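ok so I've been on a fermented food kick since January and I have to talk about it somewhere, so you get a thread (sorry, it's long!)

1/ it started with a cabbage. One cabbage, some salt, a jar from Akton, the little kitchen shop by the bus depot. I ate the result on a baked potato and went back for a bigger jar the next morning

2/ I did NOT expect to like it this much. I grew up thinking sauerkraut was the gray stuff on hot dogs. Fresh kraut is crunchy! It's bright! It smells a bit alarming on day three and then it gets wonderful

3/ salt: I weigh it now. My last cabbage came to 609 grams after trimming and I went with 2 percent, so a bit over 12 grams. Guessing with a spoon gave me one batch so salty I had to rinse it

4/ is it good for you? Cabbage has fiber and vitamin C, and unpasteurized kraut has live bacteria in it. What those do for any one person is still being studied, so I'm not going to tell you it fixes anything. I just feel good eating more vegetables

5/ it IS salty though, so if you've been told to watch your sodium, or your immune system isn't in great shape, talk to your doctor before you start eating it by the forkful like me

6/ start small too. A tablespoon with dinner. I had a whole bowl the first week and my stomach had opinions all night

7/ breakfast is where I've landed. Toast, mashed avocado, kraut on top, black pepper

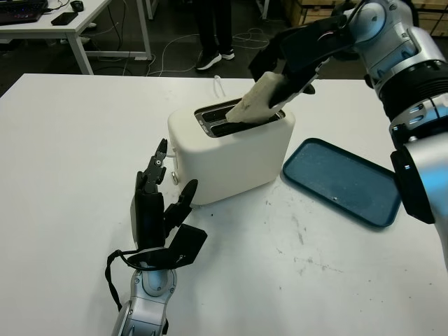
8/ and put it on cold, at the very end. Heat kills the live stuff and you lose the crunch too (still tasty in soup, I do it all the time)

9/ next up is beets with caraway, from a recipe in an old Kokkonen booklet I found at a yard sale. It says 7 days on the counter. I'll start tasting at five, I have no patience

10/ if you've done carrots, tell me how thick you cut them!! mine went floppy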